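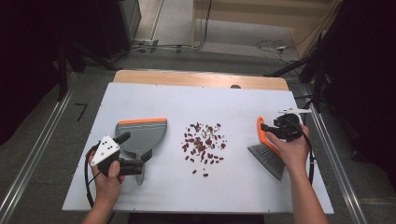
We are booked on the overnight ferry from Carnarthorpe to Wultora in August and then have two weeks in a rental with a kitchen. Has anyone brought dry food through the port at Wultora lately? The Wukudico booking page says "no fresh produce, plants or soil" and stops there. I mean plain pantry stuff: rice, lentils, and beans like the small dark red ones in the pile on the white board, with a few lighter greenish bits mixed in. A friend says they took a bag of popcorn off her on the dock. The island store is supposed to be expensive and I would like to bring about half of what we eat. We are foot passengers, two adults, one cabin.
posted by tidewrack, 2023-06-21

Re: Dry food through Wultora
by lowgangway

Went over last summer with rice, pasta, oats and two bags of black beans. Nobody looked. They ask if you have fruit, meat or plants, you say no, you walk through. The line took longer than the question.

Re: Dry food through Wultora
by bunk_b

Different experience here. We came off with the car and they had everybody open the trunk. They were fine with sealed bags from a store. They did not like a jar of beans I had filled at home, because whole beans will sprout and they count as seed. The man was polite about it but the jar went in the bin. Popcorn is the same thing, so your friend's story sounds right to me.

Re: Dry food through Wultora
by lowgangway

I have never heard of anybody losing beans. Seed means packets of seed for planting.

Re: Dry food through Wultora
by bunk_b

I was standing there when it happened. Maybe it depends who is on shift, but I would not tell someone it can't happen.

Re: Dry food through Wultora
by kettlepoint

Buy them sealed, keep them in the bag with the label, and say so when they ask. Split lentils are easier to explain than whole ones. Canned is never a problem except that you have to carry it. Is your rental in town or out at Medve? If it's Medve, the store there is small and closes early, and I'd bring more than half.

Re: Dry food through Wultora
by tidewrack

Medve, yes. Thanks, I didn't know about the store hours. How heavy can the bags be for foot passengers? I found 33 pounds in one place on the Wukudico site and no number at all in another.

Re: Dry food through Wultora
by kettlepoint

33 is for bags you check onto the luggage cart at Carnarthorpe. What you carry yourself they don't weigh, but you have to get it up the ramp and then up two decks to the cabins. The elevator was out on both of my last crossings.

Re: Dry food through Wultora
by oldfenders

I'll be the one to say it, don't bother. We hauled a duffel of groceries over to save money and worked it out afterward. We saved nearly 120 dollars across two weeks and I had a sore shoulder for the first three days. The store in Wultora town is not that bad. Take coffee and spices, do one big shop before you get on the bus to Medve, and enjoy the crossing.

Re: Dry food through Wultora
by lowgangway

120 dollars is two dinners out. I'd carry the duffel.

Re: Dry food through Wultora
by halfknot

The bus to Medve has very little room for bags in August. If you do a big shop in town you will be holding it on your lap for an hour. A taxi is an option if you reserve it ahead. Also check whether your rental has a decent pot. Ours had one small saucepan and a frying pan with no lid, and I gave up on cooking beans from dry after the first night. The tap water is hard there too and they took forever. We ended up buying cans.

Re: Dry food through Wultora
by bunk_b

Second that on the water. Soak overnight and still plan on twice the time.

Re: Dry food through Wultora
by tidewrack

Good to know. I wrote to the rental and they have a pressure cooker, so that settles the pot question. Plan for now is sealed bags of lentils and red beans, rice, oats and coffee, all in one checked bag under 33 pounds — and no popcorn. Fresh things we'll get in town. I also emailed Wukudico about the seed rule and will post if they answer.

Re: Dry food through Wultora
by kettlepoint

Put the food bag on top or in an outside pocket if you can. You pick up checked bags before the inspection tables, and unpacking everything with 300 people behind you is no fun.

Re: Dry food through Wultora
by oldfenders

Bring your own mug for the boat. The cafeteria quits serving early and after that it's the hot water tap and whatever you have.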